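The long way out the door

There is a woman in Drornthorpe who will talk about school bags for an entire afternoon, and she asks only that I leave her name out of it. "My mother thinks I have a career," she says. I had gone to her for advice on getting a kid out of the house before the bell. I came away with four pages of notes and a mild fear of side pockets.

She runs a packing class called Tosska, held in the evenings above a shoe repair shop. The fee is $20, and the September session drew 26 parents, most of whom she describes as "beaten." They bring their kids' bags exactly as they came home. "No tidying first," she says. "It's like cleaning before the cleaner. I want to see the banana."

Pencil cases are where she starts, because they are where most families give up. She's for the slim hard kind, one per child, and she's against anything that unfolds. "If it has a second floor, it will have tenants." Colour matters to her only in that it should be easy to find at the bottom of a dark bag. 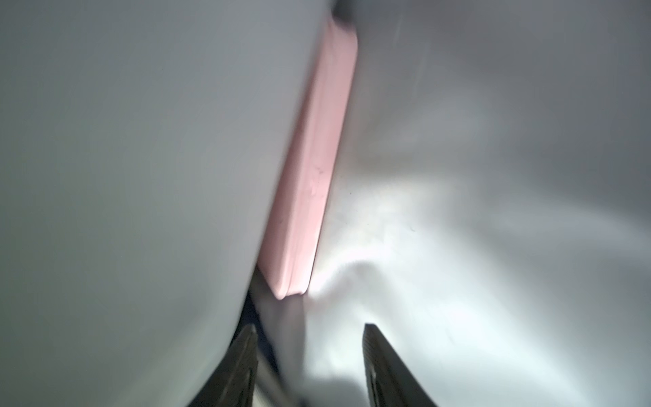
Slim, pink and hard to lose.

A scuff or two doesn't bother her. She prefers it, in fact. A spotless case in November means the child has been borrowing everyone else's pencils.

Then comes the bag itself, which she always lays on its side on the table before anything goes in. I asked why, expecting something about the spine. "So I can see what I've paid for," she said. Parents will spend an hour comparing bags in the store and then use one pocket until June. She makes them open every zipper and put a hand inside. One father found a house key he had replaced twice.

Her own tastes run to navy. It hides ink, and it hides whatever that was on the bus seat. A mesh pocket is good for things you need to be nagged by, such as a library slip. A clear name window is good if somebody puts a name in it. She reckons there are 200 bags in the lost and found at Grimshaw, the big school up the hill, all of them with somewhere to write a name.
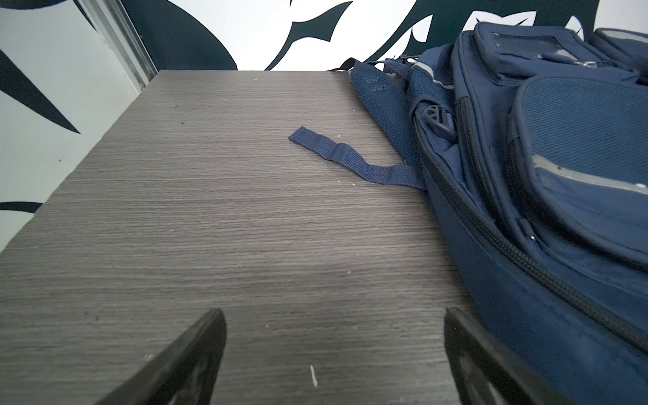 The window is a waste of time, according to Dinalico, a regular at the class, who maintains that any card you slide in there will be swapped for a hockey sticker by lunch and that you may as well write on the lining in laundry marker and be done with it. The teacher has heard this before and concedes the point about the sticker. She does both.

We moved on to weight, a subject on which she has opinions and a luggage scale. Her rule is that the heavy things ride closest to the back, and the test is whether the bag will stand up by itself for as long as it takes to find a shoe. An empty one slumps, and she doesn't hold that against it. A full one that slumps has been packed by somebody in a hurry.

"Usually me," she adds. 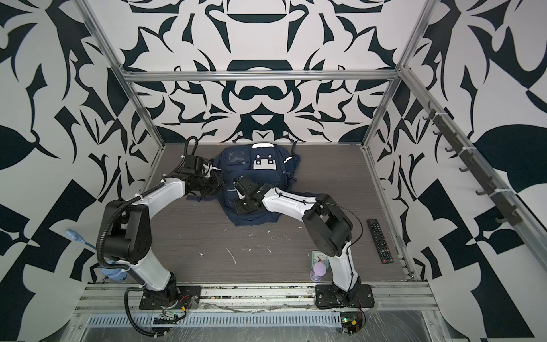 Books last, or books first?

I had assumed last. I was corrected at some length. Books go in first, spines down, biggest against the back panel, and the pencil case drops into the gap in front. Lunch stays out of it altogether. "Lunch has its own bag. Lunch can't be trusted."

Picture books are the awkward ones. They're wide, they're thin, and they bend at the corners if you so much as look at them, and of course they're the ones that belong to the library. She has paid for three. Her method is to hold the book by both edges, squeeze it a little so the covers stay shut, and lower it in straight.
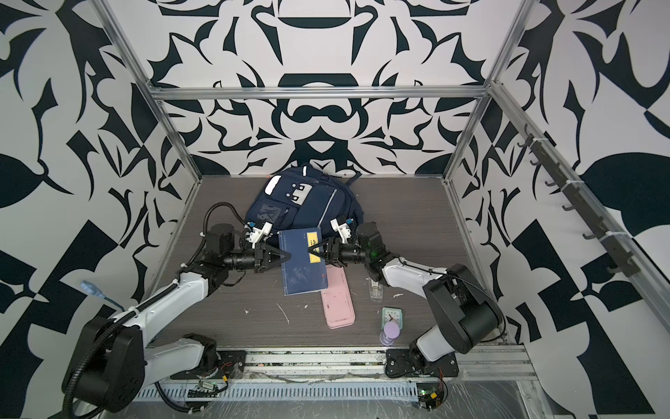

It's a dull method, and it takes longer than shoving. Kids hate it for a week. After that, she says, they start doing it to your things as well, and you'll catch them reloading the grocery bags in the parking lot with a look of deep disappointment.

I asked how long her own household takes to get out the door now. She thought about this, and then asked whether we were counting the time spent looking for mittens. We were. "Then 600 seconds," she said. "Ten minutes sounds worse."

The next Tosska session is full. She keeps a waiting list on the back of an envelope, and when I left she was looking for the envelope.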